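Ticket Timing and Attendance at a Small Comedy Venue
Final report, Arts Management project course

Background

The Gullano is a 142-seat room that books stand-up comedy four nights a week. It sells tickets through its own website, which runs on a booking system called Womia, and at a box office window that opens at 5 p.m. on show nights. The manager asked our course for help with one question: does the date a show goes on sale change how many people end up in the seats?

Until last year the venue put every show on sale eight weeks ahead. In the spring it switched to three weeks for local lineups and kept eight weeks for touring headliners. The staff disagreed on whether this helped. Some felt the shorter window made shows look more current. Others thought it cost them group bookings.

Data

The venue gave us sales exports for 41 local lineup shows, covering both the old window and the new one. Touring shows were left out, as their sales window did not change. The exports list each order with the time of purchase, the number of tickets, the price paid and whether the ticket was scanned at the door. There were 1173 orders in total after we removed refunds and staff comps.

We also ran a short survey. A link was sent to people on the mailing list, and 820 of them answered at least the first page. The survey asked how far ahead they usually plan a night out, how they heard about the last show they attended, and whether they had ever bought a ticket and not used it.

Method

Each order was sorted by how many days before the show it was placed. We then compared shows under the two windows on three measures: share of seats sold, share of sold tickets scanned, and average order size. Shows in August were compared only with other August shows. The room is slow that month, and mixing them in with the fall shows would have made the shorter window look worse than it was.

Scan data needed some cleaning. On several nights the door staff used a paper list when the scanner lost its connection. The venue kept the paper lists for most of these, and we entered them by hand. Two shows had no list at all and were dropped from the scan measure, but kept for the other two.

Results

Seats sold changed very little between the two windows. Most buyers in both groups bought in the last ten days, and the early part of the eight-week window was close to empty for local shows. The shorter window did not take away many sales because there were few to take.

Attendance was where we saw a difference. Tickets bought more than a month ahead were the ones most likely to go unused. Under the three-week window, a larger share of sold tickets was scanned. The survey answers fit with this. People who said they had skipped a show they paid for mostly gave a change of plans as the reason.
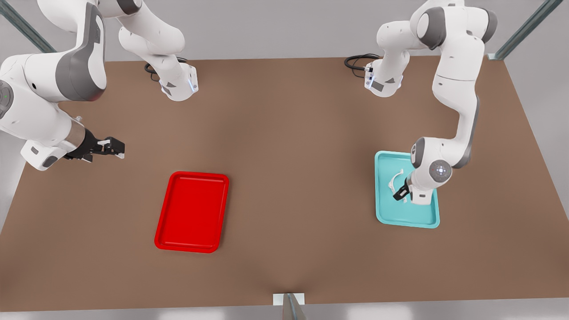
Order size went the other way. Groups of six or more bought earlier than anyone else, and we found fewer of these orders under the three-week window. The drop was small in ticket terms, but the manager told us that large groups spend more at the bar. We did not have bar sales, so we could not check this.

Limits

All of the shows come from one room in one city. The lineups were different every night, and a popular local host can fill the Gullano under any sales window. We tried to control for this by marking shows hosted by the house regulars, but the groups became too small to compare. The survey went only to people already on the mailing list, so it leaves out walk-up buyers.

Recommendations

Keep the three-week window for local lineups.

Offer a group request form that opens eight weeks ahead, separate from regular sales. Womia already has a form tool that the venue does not use.

Send the reminder email two days before the show. It now goes out on the morning of the show, and it should include a link for returning tickets.

Record bar sales by show so that the value of group orders can be measured next season.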